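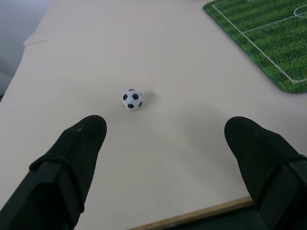 Tidying up is still slow work for robots, Gimitby trial finds

A robot that can put toys away will do the job, given enough time and a table with not much on it. Whether it can do the same in a real playroom is another matter, according to results released 2023-10-04 by Moura, a small automation company based in Gimitby.

The company spent the summer testing a two-fingered robot on household and stockroom chores. The tasks were picked because people do them without thinking: putting a toy back where it belongs, folding a hand towel, setting a cup on a shelf, moving boxed goods from a cart to a display.

Moura said the robot managed 11 of the 40 chores on its list well enough that a person would not have to redo them. It got partway through many of the others. Folding was the weakest area, and anything involving a drawer that sticks was dropped from the list in July.

Small round things turned out to be a middle case. A toy soccer ball that has to go onto a play mat printed like a soccer field sounds simple, and a toddler can do it. The robot has to bring its fingers down on both sides of the ball, close them evenly and let go without giving the ball a push. If one finger touches first, the ball rolls, and the arm has to find it again.

"A ball is easy to see and annoying to hold," said Jamie Bickerstaff, who ran the trial for Moura. "With a block you can be a little off and still get it. With a ball you're off a little and now you have a different problem from the one you started with."

Padded fingers helped, Bickerstaff said, as did slowing the arm down for the last inch or so before contact. Neither change made the robot fast. Clearing a few toys from a table took it several minutes, and a person stood by for every run with a hand near the stop button.

The company also tried the robot at Prorkham, a home goods store in nearby Wollport, where it worked in a back aisle before opening hours. Its job there was to straighten shelves and return stray items to the right bin. Store staff said it did well with boxes of one size and poorly with soft goods in plastic bags, which slid or folded over when the fingers closed.

Prorkham has not bought a machine. The store said it would look again if the robot could work through a full aisle without help, and that for now an employee could finish the same aisle and be on to the next one while it was still on the first shelf. The store did ask Moura to come back with a version that can read shelf tags, and the two are talking about a second visit.

Moura's results were in line with what the company had told its backers to expect. Its written summary says that chores with one object and one clear place to put it went best. Chores with a pile, such as a basket of laundry or a box of mixed toys, went worst. The robot often picked up 2 things when it meant to pick up one, and then had no good way of putting the extra one back.

Lighting made a difference too. Runs done under even overhead light went better than those done near a window in late afternoon, when strong shadows on the table were sometimes taken for objects. The company said it has since changed the way the robot checks a grip before lifting, and that it will repeat the window runs this winter.

Bickerstaff said people who came to watch tended to ask the same thing, which was when they could have one at home. The answer for now is that they can't. The arm is bolted down, the work has to be brought to it, and it does not know what to do if a child or a dog walks up and takes the thing it was reaching for.

"People want it to do the whole room," Bickerstaff said. "We're still on the table. I think the table is a fair place to be, but I understand why they're disappointed."

The price is also a long way from what most households would pay. Moura would not give a figure for the test machine but said the arm alone costs more than a used car — and that is before the computer, the cameras and the hours spent teaching it each chore.

The next round of tests will use a shorter list, with more repeats of each chore and less help from staff between runs. Moura plans to keep the toy tasks, including the ball and the mat, and to add wiping down a counter and loading a dish rack. Folding will be left out until the company has a different set of fingers to try.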